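Categories: Simulation and Transfer | List Archive
Previous message | Next message | Thread index | Sort by author

Subject: Re: Camera tilt and wrist views in the household task set
List: Nodamell technical list
Sent: April

Dear list members,

The Soltard simulation group thanks the Jondby team for its detailed message and for the care with which it compared its own runs with ours. The relevant part of that message is quoted first, and our reply follows.

> We have now trained the policy from your March release on the
> Mogensen room set, using your settings without change. Our success
> rate on the reaching and placing tasks is lower than the one you
> reported, and the gap is almost entirely in episodes where the
> head camera has been rotated away from level.
>
> We would be grateful for answers on three points. First, is the
> rotation applied once per episode or at every step? Second, are
> the wrist cameras perturbed as well, or only the head camera?
> Third, many of our wrist frames look nearly the same from one
> step to the next. Do you remove such frames before training, and
> if so, by what rule?
>
> We would also like to know whether the wall and floor colors are
> drawn separately for each camera. In our build the wrist view and
> the head view do not always seem to agree.

We will take the points in order, with the matter of colors treated at the end.

1. Rotation of the head camera

The rotation is drawn once, when the episode is created, and it is held fixed until the episode ends. We tested rotation at every step in an early version and withdrew it. The policy learned to average over several frames and became slow to respond, and the effect remained after training was extended. The description in the release notes said only that the camera pose "varies," and we accept that this can be read either way. The wording will be corrected in the next version of the notes.

The rotation has a roll part and a pitch part. The two are drawn separately, and the roll part matters far more for the result. When we evaluated with pitch alone, performance was close to that of the level camera. When we evaluated with roll alone, most of the loss that Jondby describes was present. We therefore suggest that the first check be whether roll was active in the training set as well as in the evaluation set. In the build that was distributed with the March release, the training option for roll is off unless it is set by hand. This was an oversight on our side, and it would account for much of the difference.

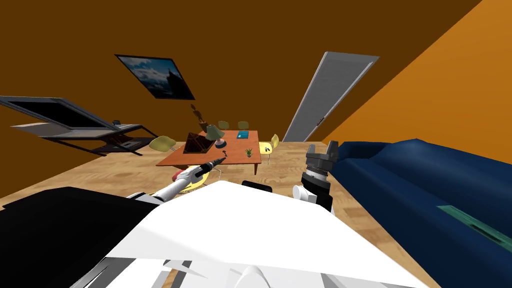 Head-camera input in the rolled condition is difficult for a second reason, which concerns the robot's own body. A policy trained on level views tends to use the position of the arms in the image as a stand-in for their position in the room, and that shortcut fails once the camera is turned. The dining room layout is a useful test for this, with the white torso and both arms taking up much of the foreground while the table, with its lamp and small potted plant, stands beyond them. We recommend that joint positions be supplied to the policy together with the image. When joint positions were withheld, our success rate in the rolled condition was 68 percent. When they were supplied, with all other settings unchanged, it was 70 percent. The difference is small, and we do not wish to claim more for it than it supports, but it appeared with every training seed that we used.

We also looked at whether the policy could be helped by an estimate of the roll angle, given as an additional input. It could not, in our hands. A policy that received the true angle did no better than one that received none. Our reading is that the image already contains enough straight edges for the angle to be recovered, and that the difficulty lies in the mapping from image to action. We would welcome results from any group that has tried this with a different network.

2. Wrist cameras

The wrist cameras are not perturbed. They are fixed to the gripper housing, and their pose relative to the fingers is the same in every episode. We considered adding a small offset to represent mounting error, and this remains on our list for a later release – the present results should be read with that limit in mind.

One consequence should be stated plainly. Since the wrist camera moves with the arm, its view of the room can be at any angle to the floor, whether or not the head camera is level. The policy therefore sees slanted rooms through the wrist camera during all of its training. We had expected this to give some protection against roll in the head camera. We found no sign of it. The two image streams pass through separate encoders, and what the wrist encoder learns does not appear to reach the other. Sharing the encoder weights is the obvious next experiment, and it is being prepared.

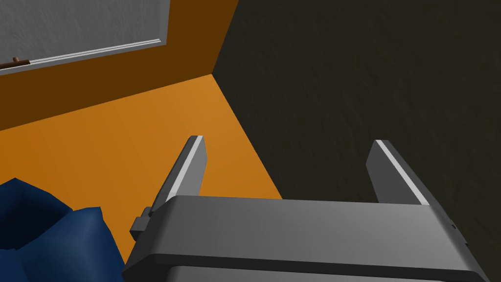 In the distributed build, the wrist images are recorded at every control step, including steps at which the arm is waiting or moving very slowly. The stored episodes therefore contain long runs in which the gripper is open, the fingers hold nothing, and the background shifts by only a small amount. These runs are the source of the near-duplicates that Jondby reports. They are correct output of the recorder and do not indicate a fault in the installation.

3. Removal of near-duplicate frames

We do remove such frames before training, but the rule was left out of the release notes. It is as follows.

(a) Each wrist frame is compared with the last frame that was kept, and never with the frame immediately before it. Comparing neighbors allows slow motion to pass unnoticed, so that a long movement may be removed in full.

(b) The comparison is made on the background only. The gripper is masked out. It covers a large part of the lower image and looks much the same throughout, and if it is included, the measured difference is too low and too many frames are dropped.

(c) A frame is kept in all cases if the commanded gripper state has changed, however similar the images may be.

(d) At least 2 frames are kept from every waiting period, one at its start and one at its end. Without this step the policy does not learn to hold still.

The mask in step (b) deserves a further remark. We first used a single fixed mask drawn around the housing and the fingers in their open position. It is simple and it works well while the jaws are apart. It does not follow the fingers as they close, and the strip of background that they cross is then wrongly treated as unchanged or as new. The current version renders the mask from the joint state at each step. Groups that still use the fixed mask should expect to lose some frames close to the moment of grasping, where they are most needed.

Pairs of the following kind were used to set the threshold. The room corner, the pale panel on the wall and the blue fabric at lower left are present in both wrist views of this message, and the viewpoint is closely similar.

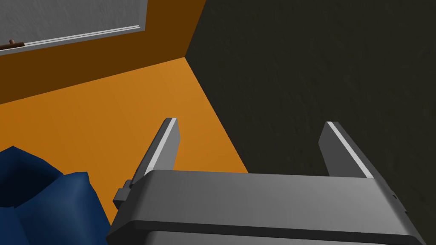
4. Wall and floor colors

Colors and surface textures are drawn once per episode for the room as a whole, and all cameras render the same room. There is no separate draw for each camera. Two effects can nevertheless make the views seem to disagree. The first is that a wrist camera often sees only one or two surfaces at close range, so that a wall which is a minor feature of the head view may fill half of the wrist view. The second is that shading depends on the viewing direction, and a surface may be rendered darker from one camera than from another.

If the Jondby team finds an episode in which these effects do not explain the mismatch, we ask that the episode seed be sent to this list together with the build number. A true disagreement between cameras would be an error, and we would wish to correct it before the next release.

5. Evaluation set and next steps

The figures given in section 1 were obtained on 1520 evaluation episodes. All of them use object layouts that do not occur in training. They do share furniture models with the training set, and we make no claim about rooms furnished with models the policy has not seen.

We propose that both groups repeat the rolled condition with the following settings: roll active in training, joint positions supplied, the rendered gripper mask in use, and colors drawn once per episode. The Soltard group will post its seeds and settings file to the Mogensen directory on the list server. We would ask Jondby to report the per-task results in addition to the total, as the placing tasks may respond differently from the reaching tasks and a single figure would hide this.

Comments from other members are welcome, in particular from groups working with a real head camera whose mounting is known to be out of level. Please keep the subject line unchanged so that replies remain in the same thread.

With thanks and regards,

Simulation Group, Soltard

Reply to list | Reply to sender | Back to top
Nodamell list archive – Contact the list office – Terms of use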